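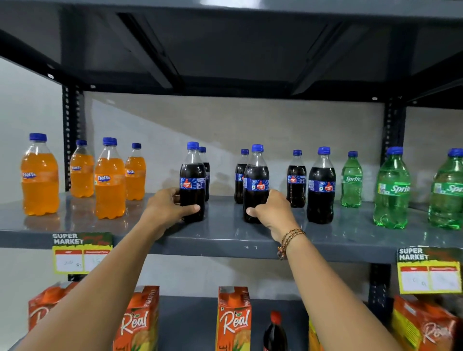

Career

Dudix is a pop and comedy duo, formed in 2000 by singer Doğukan Erdem and a keyboard player known only as Laler. Best known for the single Bepari, and for a run of late night television spots that made them gossip page regulars.

The pair met at a wedding gig where both had been booked by mistake for the same slot. They shared the fee and the stage. First album, Anura, followed in February of the next year. 29 minutes long, recorded mostly in Laler's flat. Reviews were mixed, sales good.

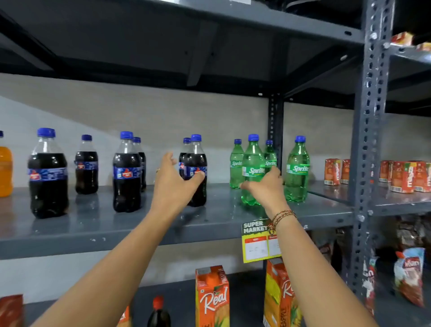
Bepari was added to the album late, after the label asked for something faster. It was played heavily on local radio and later used as the theme for a quiz show. Erdem has said in interviews that he dislikes the song and would rather be remembered for the slower material. It is still the usual encore.

Style and reception

Short songs, spoken jokes between verses, a lot of cheap organ. Critics compared the early shows to variety theatre, not always kindly. The second album dropped the jokes and sold poorly. They were back for the third, along with the matching white suits.

Split and return

The duo seperated after a row over songwriting credits, reported at length in the entertainment press at the time. Laler moved into television scoring. Erdem made two solo records

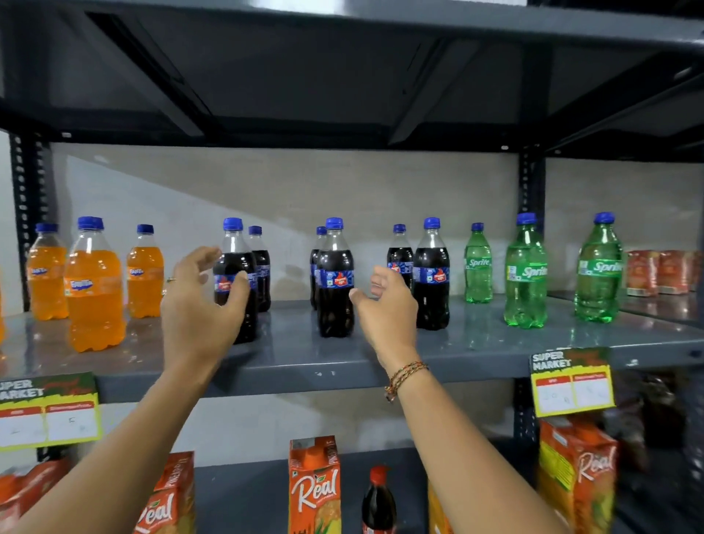 and hosted a weekend breakfast programme, which was cancelled after one series. A reunion was announced from the stage at a charity concert, aparently without warning to the promoter. Tour followed, smaller halls, nearly all sold out. No new album so far.

Discography

Anura
Two Chairs
White Suits Again

See also

Comedy music
Musical duos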